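Running a Cabinet and Desk Demonstration for Visitors

These notes cover the demonstration we give on open days at the Dosmont office. They assume a two-armed robot with grippers and an operator who has already driven it. Visitor groups are limited to 19. A full run takes 30 minutes, including questions.

Preparing the area

Use the storage cabinet by the corridor. Unlock it before the group arrives and leave the key with the host. Put one file box on the middle shelf and leave the compartment below it empty. Check that both doors swing fully without touching anything. Carpet tiles are acceptable as a surface, but press down any raised edges first.

Mark the visitor line 4 meters from the robot with low-tack tape. Keep the line clear of the corridor, which must stay open as an exit route.

Part 1: Cabinet

1. Bring the robot up to the cabinet at a slight angle. A square approach leaves too little space for the doors.
2. Open the left door first, then the right. Release each handle or edge before moving the base.
3. Stop with both doors open and let the host explain the next step.
4. Have the robot grip the file box by its short sides, lift it clear of the shelf, and withdraw in a straight line.
5. Return the box and close the doors in reverse order. 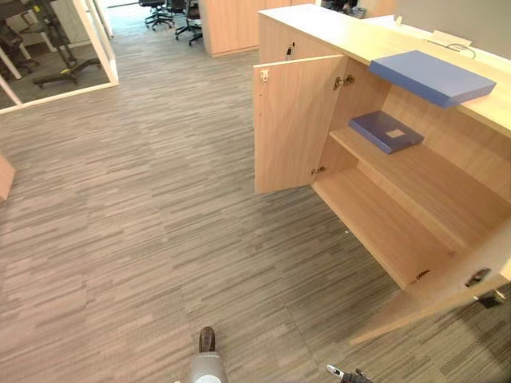 Cabinet with both doors open and the file box on the middle shelf.

If the box catches on the shelf, lower it and start the lift again. Do not correct sideways under load. Troels Stougaard, who wrote the original run sheet for Coluvden, allowed 4 attempts before moving on, and we have kept that limit.

Part 2: Desk

The desk portion shows reach over a tabletop. Clear loose papers from the near edge. Drive in slowly and stop before the feet or base can touch the side panels. Set the arm height before extending it, so that the gripper passes above the edge of the top.

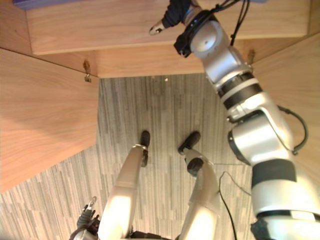
Watch the floor as well as the arm. Cables near the desk should be routed away from the feet and given enough slack for the robot to back out. The operator calls "clear" before each reverse move, and the host repeats it.

Stopping and questions

The host holds the stop button for the whole run. On any stop, wait until the arms are still, then release the grip by hand if needed. Restart from the last completed step.

Take questions with the arms lowered and the drives off. Record failed grasps in the Flulidora log under the step number. The next operator reads it before setup.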